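Two-arm cell for sorting and folding returns - what happens to the operators?

Posted 12 November 2022 by Skutitz
471 views - 3 comments - 6 shares

We run a returns line for sportswear and rental linens. Intake is 920 pieces per shift, handled by four people who open, inspect, fold and bag. Management wants to trial a two-arm folding cell in December, on one station. The quote covers the hardware and the training of one operator. It says nothing about staffing or how the pay bands are affected. Has anyone been through this, and what did the job look like afterward? Our inspection step is done by the same person who folds, and I do not see how the two get separated.

Urkard
14 upvotes

We put in a two-arm cell eighteen months ago. Headcount on the line went from five to four, through one transfer to receiving. The work changed more than the number did.

Before the cell, each person did the full cycle. Now one person feeds and clears the station, two inspect upstream, and one bags. The feeder's job is the one to watch. It consists of laying pieces out, pressing resume after a stop, and pulling pieces the arms cannot get hold of by a corner. It is lighter on the wrists and much duller. We rotate it every two hours and wrote that into the shift plan after two people asked to leave the station.

Inspection has to move ahead of folding. A person folding by hand feels a damp patch or an open seam. The cell does not report either one. Expect missed defects to rise in the first weeks if you leave inspection where it is.

Log the stops by garment type. Ours were dominated by jerseys with slippery fabric and anything with a hood. 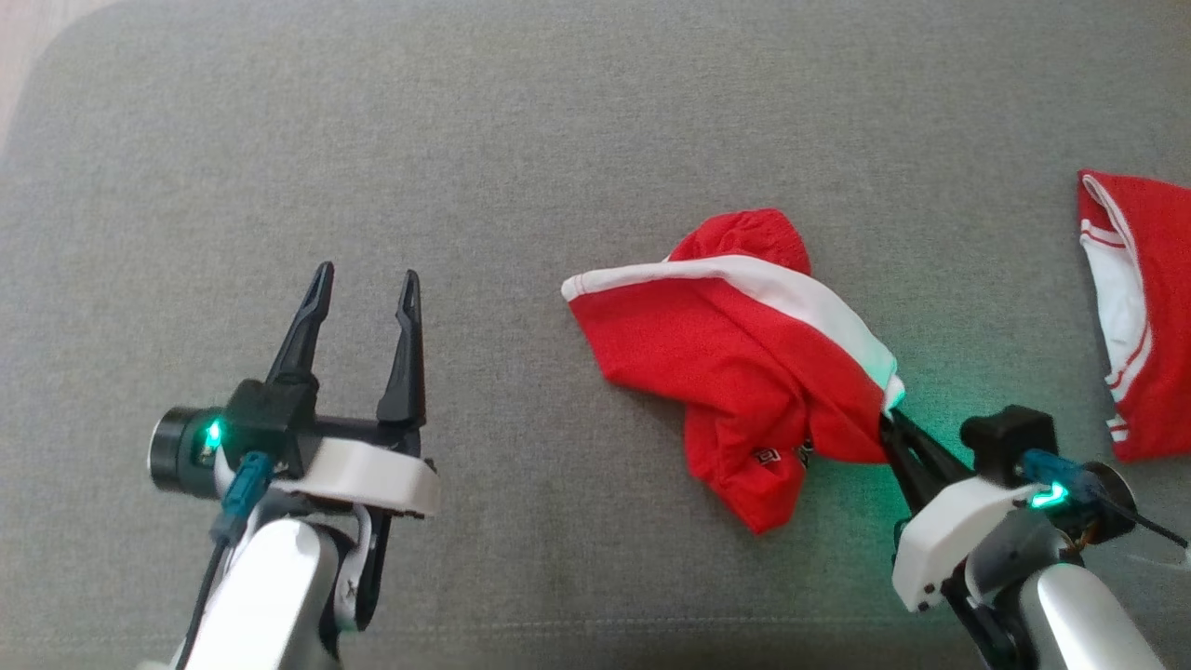 Once the log has a month in it, decide which types go to the cell and which stay on the hand table. We kept a hand table for the difficult ones, and the person on it is on the higher band. That had to be negotiated. It was not offered.

Swati
3 upvotes

Ask for the stop rate in writing. Ours was quoted per 200 pieces under test conditions with towels only. On mixed garments it was a different figure.

Avura
0 upvotes

We have a single-arm unit for bagging, so a different machine. Nobody lost hours. The break schedule got worse - the unit does not stop for breaks, so someone has to cover it.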